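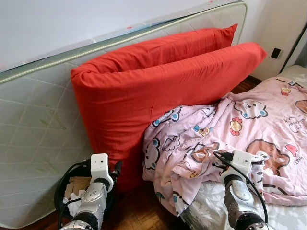 From the linen shelf: getting the beds ready for September

Every year when the evenings start to cool off, I tell myself I'll do the bedding in one calm afternoon, and every year it takes over the whole upstairs for the better part of a week. I've made my peace with it by now. There is something very pleasant about a room with the mattresses up and the window open, even if you do have to climb over a heap of comforters to get to the closet.

Several of you wrote in after the last Wenura newsletter to ask how we handle spare mattresses when family comes to stay, so let me go through it the way we do it at our house. We stand ours on the long edge against a wall and leave them there from breakfast until 3 or so in the afternoon, with a little space behind for the air to move. Run the vacuum over the quilting with the soft brush, and go slowly along the piping, where the crumbs and lint like to settle (I say this as the grandmother of a boy who eats crackers in bed). Then turn it around and do the other side.

Pillows come next. I take the cases off, give each pillow a good shake out on the back steps, and wash the bright colors by themselves in cold water. Please do keep your reds together! I once turned 8 white napkins the shade of strawberry milk, and we are still using them.

Anselmo Paiva, who many of you know from the Bastos Street swap table, wrote to me about fitted sheets. His advice is to start with the corner that is farthest from you and work back, smoothing with the flat of your hand as you go, and only then to worry about the top layer. I had been doing it the other way around for 40 years. I tried his way on the guest bed and I have to say it did go faster, though my back had opinions about the reaching.
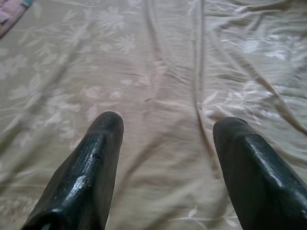
A pale floral print on beige, always an easy one to live with.

I do love a flowered sheet for the in-between weeks. The quiet prints go with whatever you throw on top, and that matters in a house like ours where the top layer is chosen by whoever is sleeping there. Cartoon bears and cats are very popular with our younger guests, and I wouldn't dream of arguing.

If your children have outgrown their comforters, the Fornum hall will be taking clean ones all month for the fall swap. Single sheets are welcome too, and so are pillowcases without a partner -- somebody always has the other half of a set. Fold them if you can, tie them with a bit of string, and pin a note on top with the size. Drop-off is at the side door on Stinach Lane, any morning before noon.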